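Brero bright green table cloth, large: a review

I wanted a cloth. I'd like that understood before I start, as you can spend a surprising amount of time reading about cloths and come away feeling you ought to have wanted a system.

The Brero came from Plandberg, who charged me 26 pounds and took 5 days over it, folded into a packet the size of a paperback. I mention the folding because the cloth has never forgotten it. Out of the packet it had creases in both directions. I ironed it. It had fewer creases. I ironed it again with a damp tea towel on top, as advised by Hsin-yi Pan, who sews and can be trusted on these things, and we arrived at the state it has been in since, with one long crease that I now think of as a feature of the landscape.

The colour is green. The listing said "meadow", and I don't know what they put on their meadows. Pale things look very well on it, though, and plain wooden blocks best of all, as you can find them at a glance. On the old grey cloth I lost small parts daily and blamed other people.

It's generous in size. On our table there's enough left over to hang down past the edge, which looks smart for the first hour and after that gets caught by anyone walking by in a cardigan. I'd have gladly swapped the overhang for a bit more weight. As it is, the thing ruckles if you lean on it, and a block set down on a fold will sit at a slight tilt until you give in and smooth everything out again.

Washing: 2 goes at a low temperature so far, no fading that I can see (I'm not sure it could fade, it would have to want to). It did come out of the machine with a pale sock that is now a meadow sock, so do it on its own.

I tried the Yu one before this and sent it back for being shiny. The Pornuritz is supposed to be thicker and lies flatter, but costs nearly double and only comes in burgundy.

Four stars. I'd buy it again, and I'd ask them to roll it.
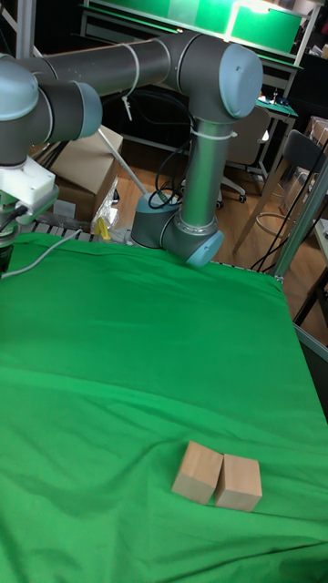

The Brero in July, with two of the blocks and the crease.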